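Início Novidades Serviços Imprensa Contato
Imprensa > Comunicados > Manutenção de células

Dilasitz abre ao público o seu roteiro de manutenção da célula Dodano

25 de dezembro de 2023

Sim, eu sei que dia é hoje! Mas prometi que o roteiro saía antes da virada do ano, e promessa de técnico a gente cumpre. Meu nome é Arnar Briem, cuido da célula Dodano aqui na Dilasitz, e desta vez me deixaram escrever o comunicado (a Tove Lauritsen revisou e cortou as piadas piores).

A notícia é simples: a partir de hoje, o roteiro que usamos para montar, conferir e consertar a nossa célula de bancada fica aberto para quem quiser. São 40 páginas, com tabelas para preencher à mão, e valem para um braço só, com garra de dois dedos e câmera no punho. Quem tem uma célula maior vai precisar adaptar bastante coisa.

Tudo começou em julho, quando a garra deu para fechar torta. Não era muito, mas com peça fina qualquer desvio aparece. Passei duas tardes mexendo no programa, convencido de que o erro estava na trajetória, e o culpado era um parafuso frouxo na base de um dos dedos. Um parafuso! A Tove me perguntou onde estava anotado o último aperto, e eu não tinha resposta. Foi aí que começamos a escrever. 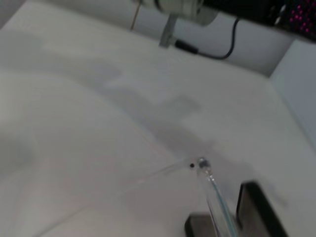 Os dedos escuros da garra e uma peça transparente em forma de tubo, com pontinha metálica, sobre a mesa branca da célula.

O capítulo de que mais gosto é o dos dedos. A rotina pede para desligar o braço, limpar as faces com pano sem fiapo, conferir o aperto na base e só depois religar e fechar a garra em velocidade baixa, primeiro vazia e depois com uma peça de teste. Peça fina e transparente é a mais chata de todas - a câmera se confunde com o brilho, a borda some contra o fundo claro, e quem está ajustando perde a paciência antes da máquina. Por isso o roteiro manda repetir a pega 20 vezes e anotar cada falha, mesmo aquela que parece bobagem.

Depois vem a câmera do punho: limpeza da lente, foco, imagem de referência com o braço parado e outra com ele em movimento. Se a segunda sair borrada demais para achar a peça, baixe a velocidade de aproximação antes de mexer em qualquer outro parâmetro. Há ainda uma parte sobre cabos, que a Østergaard, nossa parceira de montagem, ajudou a escrever e que eu devia ter lido anos atrás.

Até agora registramos 230 verificações no Furnotus, o nosso caderno digital de oficina. O modelo das fichas vai junto com o roteiro, em branco, para cada equipe preencher do seu jeito.

O material é gratuito e está em português, por enquanto sem tradução. Achou erro? Escreva para a gente pela página de contato - leio tudo, embora nesta semana eu demore um pouquinho mais para responder.

Contato para a imprensa: Tove Lauritsen, Dilasitz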